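Toy and Book Library at Selvanayagam Hall
Progress report to the Darka Community Fund
Prepared by Arvid Wallin, project coordinator
August 19, 2026

Purpose of this report

This is the second report under our grant. It covers the period from March until now. The financial statement is sent separately by Shahnaz Saha, who keeps our books, and I will refer to the money only where it explains a delay.

Opening hours and use

The library has been open every Saturday morning in the period, except one when the hall had no power. In our application we planned also a weekday session after school. This started five weeks later than planned, as the hall had already given the room to a dance class until the end of term. The session is now running and it is the busier of the two.

We have 30 families registered. Eleven of them did not use any library before, according to the form they fill in when they join. The most borrowed items are the wooden train sets, the large floor puzzles and the picture books in two languages. The board games are borrowed less than we hoped. Wanda Mbeki thinks the boxes look too difficult for small children, and she has begun to put a coloured sticker on each one to show the age.

Collection

The collection has now almost 700 items, books included. Most came as donations from the neighbourhood. With the grant we bought shelving, storage tubs with lids and a second-hand washing machine. The shelving is from Triltar and was delivered with one upright missing, so the last unit was put up only in June. The supplier replaced the part without charge.

Catalogue

We moved the catalogue from the paper cards to a lending program called Ender. Karthik Sivakumar did the main part of this work in the evenings. Every item needs a number, a short name, a list of its pieces and a condition note. The books are finished. The puzzles are finished too, but some must be checked again because the piece count on the card did not agree with the box.

The soft toys are the slowest group, and we underestimated them in the work plan. A donated toy often comes without packaging and the parents do not remember the name of it, so the entry must be written in a way that any helper can recognize the item on return.
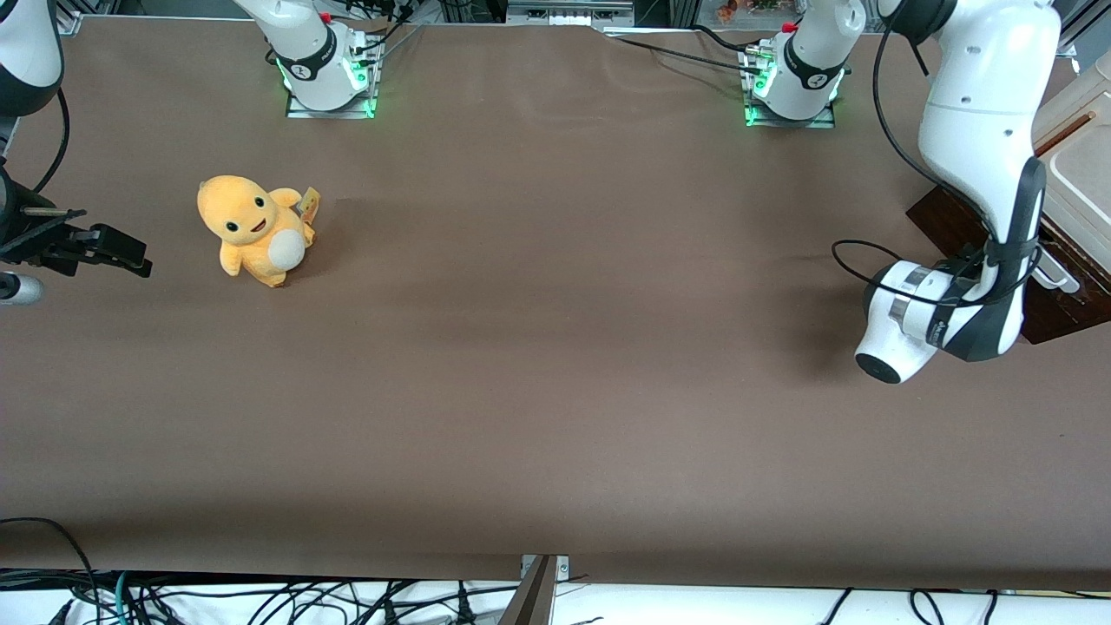 For the soft toys we agreed in July on a fixed order of words: colour first, then the kind of animal, then one or two marks that are easy to see. Before this, each person wrote what came to mind, and we had several entries which said only "cuddly animal". A toy is now entered like this: yellow-orange, small cartoon lizard, cream-white belly, smiling mouth, small tag near the tail. The name of a film or game character may be added if the helper is sure of it, but it is not required. Shafiq Nanayakkara is rewriting the old entries in this manner, and he expects to finish before the next school holidays.

Cleaning and safety

All fabric items are washed between loans. We check seams, eyes and buttons by hand, and an item that fails is either mended or taken out of the collection. The washing machine had a leaking hose in May and was out of use for 11 days. During this time we lent only books and hard toys.

Changes we ask you to approve

We would like to move the amount left under "printing" to "repairs". The printed cards are not needed any more, and the repair line is nearly used. The total stays the same.

Next period

We will continue both sessions, complete the soft toy entries and hold a repair morning where parents can learn to mend puzzles and book spines. We are also in discussion with the hall about a locked cupboard in the corridor. If they agree, the tubs can stay there and do not have to be carried up from the basement for each session. I will send you their answer when we receive it.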